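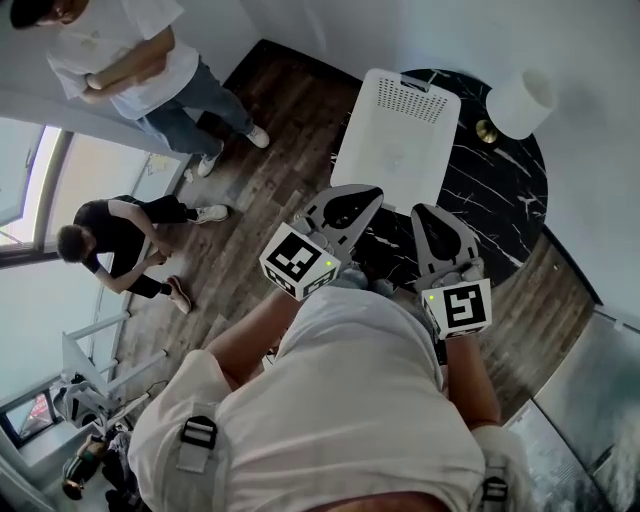
Round table by the basket and the lamp, front room, Kemow House

Front Room Safety Checklist, with Comments
3 min read

Use this list every time the room changes hands, and please don't skip the comments, even if you've done the walk-through before. They're where most of the useful stuff ends up (I do go on a bit, I know, but I'd sooner write too much than have someone catch a toe on a table leg).

1. Round table stands level and doesn't rock: OK
Comment: Press down gently on the edge at several points as you go around. The black marble top with the white veins is the prettiest thing in the room and also the heaviest, so two people to move it, always, and lift it - no dragging. I found no chips along the rim this time, and I did run my hand all the way around.

2. Table lamp: OK, WITH A NOTE
Comment: Check that the white shade sits squarely when the lamp is put together, and that the little round brass base rests flat. Both pieces are easy to nudge when people are sorting things nearby, and the back edge of the table is a poor place for the shade. Bring it in a hand's width, please! Follow the bulb limit on the fitting and let everything cool before you take the shade off.

3. White plastic basket: OK
Comment: Feel around the handle slot and the small holes for cracked plastic, which can give you a nasty little scratch. Keep the load light enough for one person to lift without leaning back. Glass and anything with a point goes in a separate box.

4. Floor clear and sound: OK
Comment: Dark brown planks are lovely to look at and terrible for showing you a dropped screw or a black cable, and the grayish streaks don't help either. Walk the whole room slowly, then crouch down and look across the boards toward the light. I do this twice, once on the way in and once on the way out, and I usually come back with something in my pocket.

5. Shoes: OK
Comment: Closed toes and a flat sole for anybody helping to move or pack. Sneakers are just fine.

6. Walkways: OK
Comment: The room plan gives us 261 square feet, and a round table takes a bigger bite out of that than you'd think. If someone is working down at floor level, say something before you step behind them, and wait for an answer.
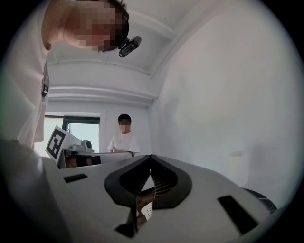 TUNSTALL, July - Second half of the walk-through, done from the window side of the room.

7. Window: OK, WITH A NOTE
Comment: Look at the dark frame and the upright between the panes for loose paint or a soft spot. The light comes in very strong at this end, enough to make you squint when you turn around with your arms full, so pause a second before you carry anything across. I've asked Gredex to look at the latch on their next visit, and I'll add their answer to this sheet when it comes.

8. Low table: OK
Comment: It's at shin height for most of us, and people do forget it's there. Long items laid across the top should have both ends inside the edges, or else someone should keep a hand on them. Please check underneath as well. It's shadowy down there and things get pushed back and left.

9. Anything propped up near the window: CHECK AGAIN
Comment: Boards and panels that lean need something solid behind them and a bit of grip at the foot. Give each one a light tap, and if it shifts, lay it flat.

10. Ceiling and molding: OK
Comment: All white, with those nice stepped ledges, so look for hairline cracks and yellow stains. I saw neither from the floor. Leave the ladder work to Gredex.

11. Walls: OK
Comment: The big plain one picks up scuffs when furniture goes past. Cosmetic only, but write them down.

Next check is due before the Hirulus booking. Leave the finished sheet in the hall drawer, with your comments on the back if you run out of room.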